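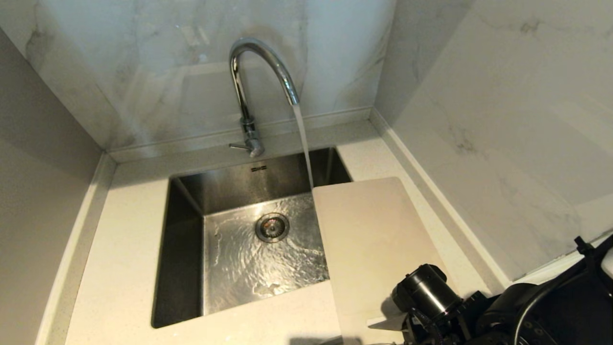
Figure 3. Cutting board across the right side of the sink, with the gripper at the lower right and the faucet running.

4.2 Rules for work at a running faucet

Sink tasks were the part of the Nenlow protocol we most looked forward to writing, and they ended up taking more of our time than stove and refrigerator tasks together. A kitchen sink packs a great deal into a small space: moving water, polished metal, a drain, and very often an object resting half on the counter and half over the basin (Figure 3). Most of the household guidance we reviewed treats water as a hazard to be kept away from the machine. That is sensible for a power supply, but it leaves out a huge share of what people want done in a kitchen! We set out to write rules that let the work go ahead.

The first draft had 21 rules. After trials in the Gudport kitchens we kept 5, numbered W1 to W5 below. Several of the dropped rules were good advice that operators could not check while a task was under way, and we moved those to the setup sheet.

W1. The stream is an object. It gets its own keep-out volume, from spout tip to basin floor, for as long as the valve is open. The volume must widen toward the bottom to allow for splash.

W2. Cameras, connectors and exposed cable stay outside the splash zone. If a wrist camera has to come near the basin, the approach is made from the side away from the stream.

W3. A board or tray that overhangs the basin is treated as unsupported at that end. No downward push is allowed past the rim, and the part resting on the counter must be found before any grasp is planned.

W4. The drain is checked before the faucet is opened and again at every pause. Standing water above the strainer ends the task.

W5. Whoever or whatever opened the valve is responsible for closing it. A handover between operator and robot has to state the valve position out loud or in the log.

W3 drew the liveliest discussion. An earlier version simply banned overhanging items, and operators disliked it for good reason, as laying a board over part of the sink is a perfectly ordinary way to use a small counter. The present wording accepts the arrangement and puts the limit on where force may be applied. A cutout handle near one end (Figure 4) is a welcome grasp point, but only if the planner knows which end is over the basin.

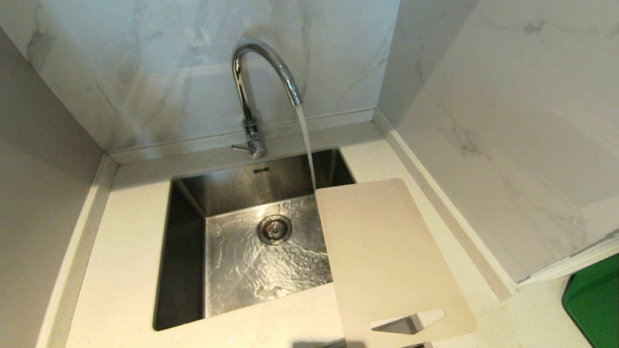

Figure 4. Sink area with the faucet open. The handle cutout is near the lower end of the board, and the drain strainer lies in the middle of the basin floor.

We scored 270 sink episodes against the five rules, using the Mernura checklist with one item changed: the original asks whether the work surface is dry, and we ask whether the wet area has been marked. Reviewers logged 509 comments, which we have kept in full. Many concern W4. A thin sheet of water spreading across a steel floor throws bright, shifting reflections, and reviewers working from single frames found it hard to judge depth. We therefore recommend that W4 be judged from a short clip, with the strainer in view throughout.

W1 was easier to apply than we had feared. A clear, narrow stream can be faint in the image, but the spout above it is usually plain to see, and dropping the volume straight down from the tip gave reviewers something definite to agree on. Chrome fittings remain a nuisance for depth sensing, and the Araújo setup sheet now asks for the faucet to be measured by hand and entered as a fixed shape.

Sprayer heads and pull-out hoses are outside the present rules. Both can change the direction of the water in the middle of a task, so the straight-down volume in W1 does not cover them.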